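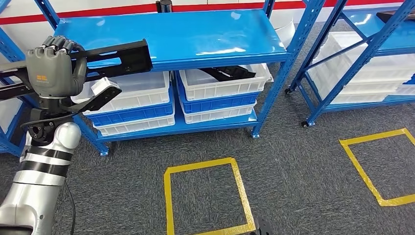
Figure 3. Right arm holding a slotted black bracket at the top deck of the central shelf. Yellow tape marks the floor positions.

3.2 Workshop layout and part handling

The build was carried out in the shared workshop at Zirau, on a carpeted floor that could not be drilled or painted. Standing positions were therefore set out in yellow tape, one square in front of the central shelf and another in front of the wheeled unit (Figure 3). The tape was laid once and left in place until the end of May.

Parts are stored in stackable plastic bins on the lower deck of the central shelf, with white and blue bins alternating in each stack. Only the top bin of a stack is used for picking. The slotted brackets proved the most awkward item in the set. Held near one end, a bracket tends to rotate in the fingers, and the free end then strikes the front edge of the deck. Elaine Miranda changed the approach path so that the hand rises above the deck before moving forward - a slower motion, but one that leaves 50 mm of clearance under the part.

The glossy deck caused a second difficulty. Overhead light reflected from the blue surface was at times read as an object by the Sperling detector. We masked the deck in software and left the shelf as it was. A total of 573 bracket transfers were logged with this arrangement, and grip settings were held constant across all of them.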